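Chapter 3
Folding What You Wear

Pick up a pair of pants by one leg and give it a shake. The whole thing swings, twists and hangs in a new shape every second! Cloth has no fixed form of its own, and that makes folding one of the most interesting jobs in the house. In this chapter you will learn to see a garment the way a good folder does - as a few flat panels joined by seams, with natural lines where it wants to bend.

You will need a wide, flat surface. A table is fine, but a made bed is often the largest one in a home, and our students at Skunance have folded many a basket on theirs. 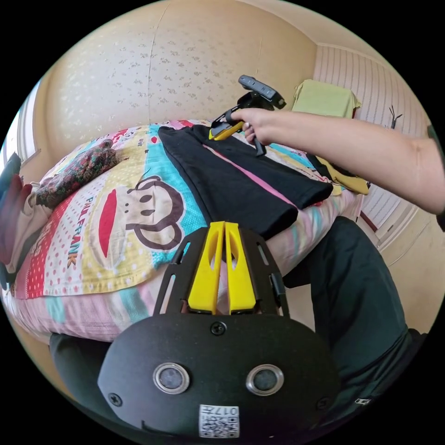 Figure 3.1 A folded black garment with a thin pink stripe, lying across a patterned duvet.

A stripe is a wonderful helper. If it runs straight from one end of the fold to the other, the cloth beneath it is probably lying straight too. If it wanders, open the garment and start again from the nearest seam.

Pants deserve special attention, and we will spend 16 pages on them. Chiamaka Edet, who taught the first version of this course, began every class with the same three words: "Find the waistband." Lay it flat, close the front, and smooth each leg down from the hip with the side of your hand. 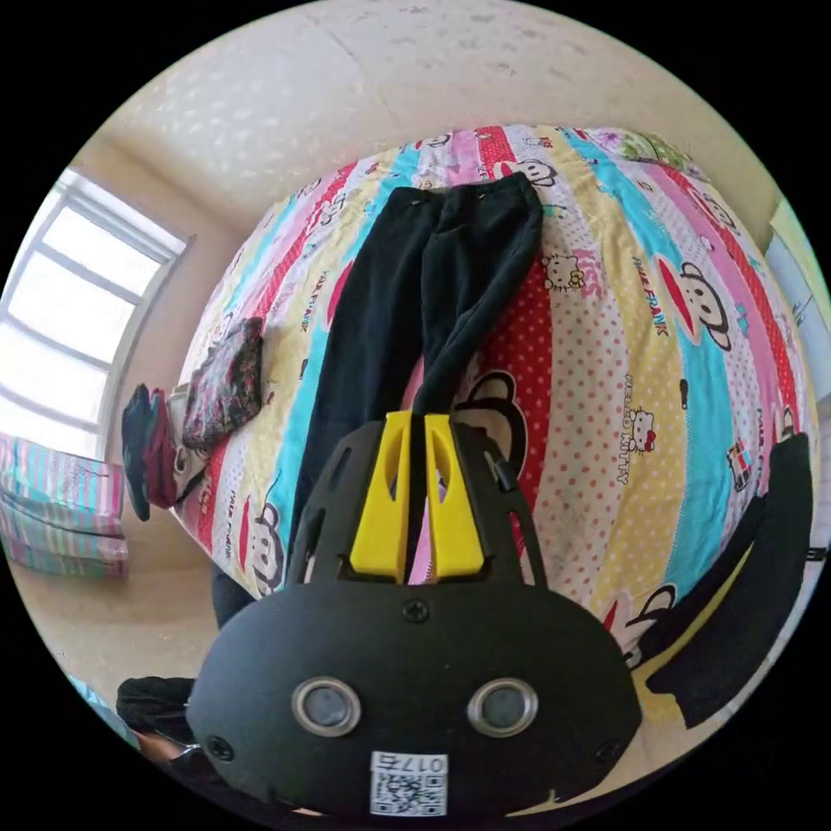

Now bring one leg over the other so the outer seams meet. Creases at the thigh are common at this stage, and they are easy to chase out toward the hem before you make the next fold. Work slowly the first few times - speed comes later, and it is great fun when it does.

Key terms: panel, inseam, outseam, rise, hem

Before you read on
Choose 2 pairs of pants made of different fabrics. Fold each in half lengthwise, then open them again and compare the creases. Keep your notes for Section 3.2.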